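Small Food Business, Unit 4 — Menu, Costing and Service
Handout / notes to go with the lecture. Instructor: Kamlesh Malhotra

Missed last time? Get unit 3 (permits, lease terms) from Shivam Nigam, he has the spare copies. We start right at costing.

1. What kind of place is it

Decide before the menu. Three questions:
Who walks past the door, and when?
How long do they stay?
What do they already have in their hand (coffee from somewhere else, a bike helmet, a kid)?

Case for this unit = the tea room at Dellurholm, run by Araba Kyei. Next to the ferry steps. Morning trade is commuters, in and out. After lunch it's walkers who want to sit. So really two businesses in one room, and the menu has to work for both. Keep this in mind all the way through.

Second case, shorter: Tunel, a lunch counter in Rovport. Takeout only, no seats. We use it for comparison.

2. Length of menu

Short. Shorter than you think. Araba opened with a two-page menu and was throwing out food every night. Cut it to 7 hot items. Waste dropped, the line moved faster, and the regulars complained for a bit and then stopped.

Rule of thumb for the exercise: every ingredient should show up in at least two dishes. If it only shows up in one, it had better be cheap or keep well. Goat cheese is the usual offender in student menus. So is fresh basil.

Drinks are different. Long list is OK for tea becuase it keeps. Not OK for fresh juice.

3. Costing a plate

Work it per plate, not per batch, even if you cook in batches. Steps:

Write down every ingredient incl. oil, salt, butter for the toast, garnish
Weigh the portion you really serve (not the one in the recipe)
Price per unit weight, from the invoice
Add for trim and spoilage
Divide by menu price = food cost percent

People forget step two over and over. Brijesh Shakya did the soup at the Dellurholm kitchen as a practice run: the recipe said one ladle, staff were giving a ladle and a splash. The splash adds up over a month.

Packaging goes in the plate cost if it leaves with the customer. Cup, lid, sleeve, bag, napkin. At Tunel this is a big piece of the total. At a sit-down place you have dishwashing instead — labor, water, detergent, breakage — and it goes under overhead. Don't count it twice.

4. Fixed costs and the break-even

Fixed = what you pay with the door shut. Rent, insurance, the lease on the espresso machine, the phone.

Break-even customers = fixed costs divided by (average spend minus variable cost per customer)

Use the same period top and bottom! Monthly rent with daily customers was the most common mistake last year.

Practice numbers: weekly fixed costs $1000, average spend $7, variable cost per customer $3. So 1000 / 4 = 250 customers a week just to stand still. Now ask if the room can do that. Seats x turns x days open. If it can't, go back to section 1, not to the spreadsheet.

Note the owner's wage. If you leave it out, the business looks fine and you are working for free. Put it in as fixed.

5. Seats and turns

Turn = one seat used once. A table for four with one person and a laptop is one seat used, three seats blocked. Mixed table sizes help. Two-tops that push together are better than fixed fours.

Counter height stools turn faster than chairs. Soft seats turn slowest, but second drinks go up. Which one you want depends on the time of day (see section 1 again, commuters vs walkers).

Outdoor seats — only count them for the months you can use them. For the assignment count May to October and no more. Check whether the town charges for sidewalk space, some do and it's a fixed cost.
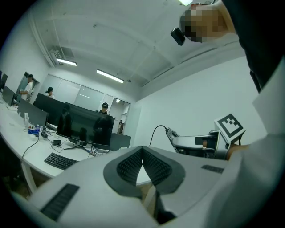 6. Suppliers

At least two for anything you can't open without. Milk, bread, coffee. Main supplier for the Dellurholm case is Grewal, deliveries before 6 a.m. Backup is the cash-and-carry, dearer, but open.

Ask each supplier:
Minimum order
Cut-off time for next-day
What happens with short deliveries
Payment terms, and when they start (invoice date or delivery date)

Check the delivery when it arrives, with the driver there. Sign after checking. Shanti Prajapati will go over reading an invoice in the workshop, bring a calculator.

7. Assignment

Pick either case. Write a one-page menu, cost two dishes fully, work out the weekly break-even. Show the working, a bare number gets half marks. State your opening hours and stick with them thru the whole thing.

Hand in on paper, room 557, before noon. Name on every sheet please, staples not clips.

Reading for next unit: staffing and rotas, the first half of the packet. Skip the part on tips, we do that later.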